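I finished the move to the new apartment in Uvanham on Sunday, and the thing I keep thinking about is how much paper I own. I had 10 boxes of it. Most was old newsletters from the Clenel walking club, which I joined in college and never really left.

Eliécer Cusi edited it for years and mailed every copy himself. He wrote long route notes and got the bus times wrong. I planned to recycle the lot, then sat down on the floor and read until dark. 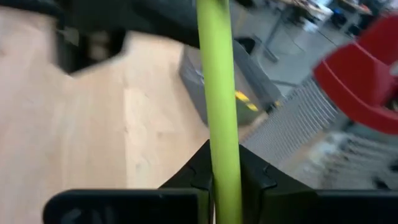
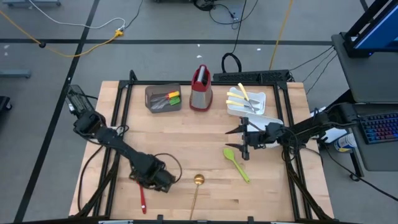
No. 146

I kept that issue and a few others. It has the Naltelham loop in it, the one with the bad stile and the long climb past the reservoir. Doğukan Tuncer and I did it in July and got lost twice - the map was upside down on the page, and they printed a correction the next month.

The rest went to the recycling center. I don't miss it yet. The club sends everything by email now and I read maybe half of it. I still have two boxes of bank statements to get through, and a shredder that stops every few minutes to cool down.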